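Robots and free coffee at the Andlow open day
Posted 06/10/2019

I finally made it over to the open day at the Andlow workshop in Stirnport, and I'm so glad I did! I'd been meaning to go since March, when Fraser Carnegie first told me they were thinking of letting the public in. Well, they did it, and they printed 200 visitor badges and ran out before lunch (I got a sticker with my name spelled wrong, which I'm keeping).

There were tours every half hour with 12 people in each, and I squeezed into the one led by Primo Zanetti. He's been with the robot group for six years and he talks fast — I filled four pages of my notebook and can read maybe two of them. First we saw the old Hidayat packing line, which is loud and wonderful, and then we went upstairs to the arms.

I could have stayed up there all afternoon. Primo's group works on small handling jobs, the kind of thing you or I do without thinking, and he told us they've logged 3,000 practice runs so far. A boy near the front asked if the robot ever gets bored. Primo said no, but he does!

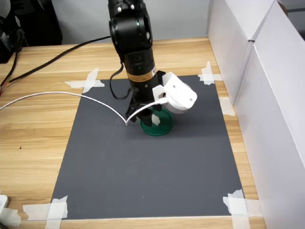

A black arm, its two-finger gripper and a round green piece on the gray mat. 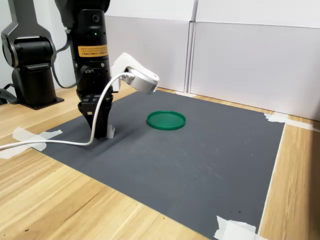
I asked what the hardest part was, expecting something about computers, and he said it was thin, flat stuff. Picking up a box is easy, he told us, but give a gripper something that lies close to the table and you can lose a week on it. My neighbor, who spent years on the line at Plornetti, was nodding the whole time.

Afterward there was coffee and a very good lemon cake in the front office, plus a sign-up sheet for anyone who wants to hear about the next open day. Fraser says they'd like to do one every year if the building people agree. Parking was awful, by the way — take the bus if you can, it stops right across the street.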